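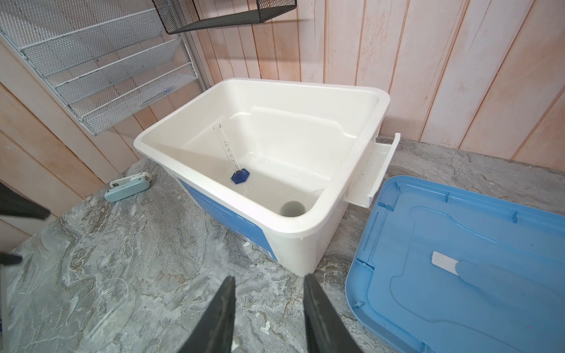

**4. Soaking practice and water temperature**

The household survey in Section 3 showed that most cooks in Plillgate and Brindov soak dried beans before boiling them, but it did not tell us much about the water. Cooks were asked how long they soaked, and most gave an answer in terms of the day: "overnight," "from breakfast," "while I am at work." Few could say how warm the water was at the start, and fewer could say how warm it was at the end. We therefore asked the 70 households that had completed the survey to keep a soaking diary through the winter, starting in February of the first year and picking up again the following winter. The diaries gave us 727 usable entries.

An entry was usable if it named the variety, gave a start and end time, and included a water temperature at both points. Entries with only one temperature were set aside. We also set aside entries in which beans from different bags had been mixed, which was common in Brindov, where households tend to top up one storage jar from several purchases.

**4.1 Varieties**

The diaries cover 2 varieties. Moya is a small, thin-skinned white bean sold in both towns through most of the year. Gerkier is larger and darker, with a tough seed coat, and is bought mainly in fall by households that store it until spring. Both are sold loose from sacks, so the age of the beans is rarely known to the buyer. We asked cooks to write down the month of purchase and used that as a stand-in for age. It is a weak one. A bean bought in February may have been picked the previous fall or the fall before that, and the sellers we spoke to did not always keep separate sacks for separate harvests.

Hsieh's earlier work on storage in Plillgate found that beans kept in warm, humid kitchens took longer to soften than beans kept in cold pantries. Our diaries agree with this as far as they go. Gerkier kept indoors near a stove was the slowest group in the whole set, and several cooks noted that a third of the pot was still firm when the rest had begun to split.

**4.2 Containers**

Cooks used what they had. The most common containers were enamel pots and mixing bowls, followed by plastic tubs and buckets. Larger households often soaked enough for several meals at once and so preferred a tub. We did not supply containers, as changing the container would have changed the habit we were trying to record. We did supply thermometers, with a request that the reading be taken with the bulb below the surface and clear of the beans.

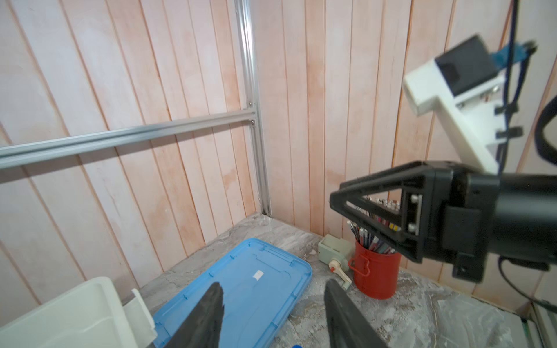

Container size affected the temperature record more than container material. A small bowl of warm tap water fell to room temperature well before the first change of water. A full tub held its warmth for longer and, in an unheated kitchen, was often the warmest thing in the room at bedtime. Cooks who switched from a bowl to a tub for a holiday meal noted that the beans "came up faster" and put it down to having more water. We think the slower cooling is the better explanation, although the diaries cannot separate the two.

For the bench comparison in Section 5 we chose a rectangular tub with rounded corners, a thick rim, and a round drain hole in one corner of the floor (Figure 1). The thermometer in the figure is a clear tube with printed graduations, held upright by a dark blue hexagonal base. The base matters in daily use. A loose thermometer lies down among the beans, and a reading taken there can lag behind the water above it.

**4.3 Starting temperature**

Households fell into two loose groups. The first started with cold tap water and left the beans alone until morning. The second started with water warmed on the stove or drawn from the hot tap, and usually soaked for a shorter time. The second group was larger in Plillgate, where more homes have running hot water. In Brindov, warm starts were mostly limited to weekends and to days when the beans had been forgotten the night before.

For Moya, a warm start followed by a 3-hour soak gave results that cooks described in the same words they used for an overnight cold soak. The beans were "full," "ready," or "smooth," and the boiling times they wrote down were close. For Gerkier the pattern was different. A short warm soak left the seed coat wrinkled while the inside was still hard, and cooks often went on to add boiling time that they had not planned for. Some of them returned to cold overnight soaking for the rest of the diary period.

Wrinkling is well known in beans with a slow seed coat. Water enters at the hilum and along the nearby seam, the coat expands before the inside does, and the skin lifts away in folds. If soaking continues, the inside catches up and the folds flatten. The notes from Brindov describe this clearly even though no one was asked to look for it. One cook drew the beans in the margin at each stage, and those drawings were more useful to us than our own rating scale.

**4.4 Changing the water**

Changing the soaking water was treated as a matter of taste. Cooks who changed it said the beans were milder and the broth lighter. Cooks who did not change it said that the color and flavor went down the sink. This was felt most strongly about Gerkier, whose dark broth is used in soups.

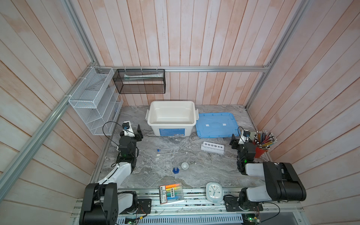 Each change also resets the temperature. A cook who starts warm and then refills from the cold tap has given the beans a warm soak and a cold soak, and the start and end readings in the diary do not show where one became the other. Poon raised this problem after the first winter, and for the second winter we added a line to the diary page for each change of water. Compliance was uneven. Households that changed the water once usually filled in the line, while those that changed it several times tended to write "changed" and leave the temperature blank.

We kept the incomplete entries in the comparison of boiling times but left them out of the temperature analysis. Running the temperature analysis with and without the first-winter entries did not alter the order of the groups. It did narrow the gap between warm and cold starts for Moya, which suggests that some of the "warm" soaks from the first winter had in fact been cooled partway through.

**4.5 Salt and hardness**

Salt was added to the soaking water by a minority of households and baking soda by a smaller one. Both are expected to soften the coat, and cooks who used them reported shorter boiling. The groups were too small to compare by variety. Tap water in Brindov is drawn from wells and is harder than the supply in Plillgate, and hard water is known to slow softening. Town and water source cannot be pulled apart in our data, so any difference between the towns should be read with that in mind – including the difference in warm starts described above.

**4.6 Limits of the diary method**

Diary keepers knew that we were interested in water, and some changed what they did as a result. Two Plillgate households began warming their water only after they received a thermometer. Readings were also rounded, with most values landing on the longer marks of the scale. We treat the temperatures as good enough to sort entries into cold and warm starts and do not use them for anything finer. The cooling curves in Section 5 were measured on the bench, with readings taken at fixed intervals by the same person.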